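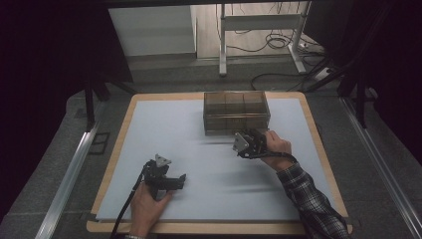 Boîte à trois compartiments posée sur une table de travail.

Qui sommes-nous

L'École Torurau est un établissement primaire associatif situé dans le quartier du Nistor, à Drerkent. Elle accueille chaque année des élèves de la grande section au CM2, dont les familles parlent à la maison 26 langues différentes. Cette diversité tient à l'histoire du quartier, et l'école en a fait le point de départ de son projet pédagogique.

L'enseignement est dispensé en français, conformément aux programmes en vigueur. Chaque classe consacre en outre trois heures par semaine à la découverte des langues et des cultures : lecture de contes en version bilingue, initiation à d'autres systèmes d'écriture, chants, géographie, correspondance avec des classes étrangères. Les parents qui le souhaitent peuvent intervenir dans ces séances, après un entretien préalable avec l'enseignant.

La direction de l'établissement est assurée par Mme Lăcrămioara Costache, professeure des écoles et titulaire d'un master en didactique du plurilinguisme. Elle est entourée d'une équipe d'enseignants permanents, d'une bibliothécaire et d'une psychologue scolaire présente le mardi et le jeudi matin.

Le fonds Tutum

La bibliothèque de l'école porte le nom de fonds Tutum. Elle réunit 2 709 ouvrages -- albums, dictionnaires illustrés, recueils de contes, livres audio -- que les élèves peuvent emprunter pour une durée de deux semaines. Le catalogue est consultable au secrétariat. Les dons de livres sont acceptés sous réserve de leur bon état et de l'accord de la bibliothécaire.

Vie de l'école

La rentrée de septembre s'ouvre par une matinée d'accueil réservée aux nouvelles familles. Au printemps, la Semaine des langues rassemble environ 80 participants autour d'ateliers et d'un repas partagé. Les élèves de CM2 y présentent un exposé préparé au cours de l'année, portant sur un pays autre que celui de leur famille.

Admissions

Les demandes d'inscription sont examinées par ordre d'arrivée, dans la limite des places disponibles. Aucune connaissance préalable d'une langue étrangère n'est exigée. Les enfants arrivés récemment et non francophones bénéficient d'un accompagnement individuel -- dont la durée est fixée avec la famille -- et suivent les cours de leur classe d'âge.

École Torurau, Drerkent | Contact : secrétariat de l'école | © 2019 École Torurau, tous droits réservés | Haut de page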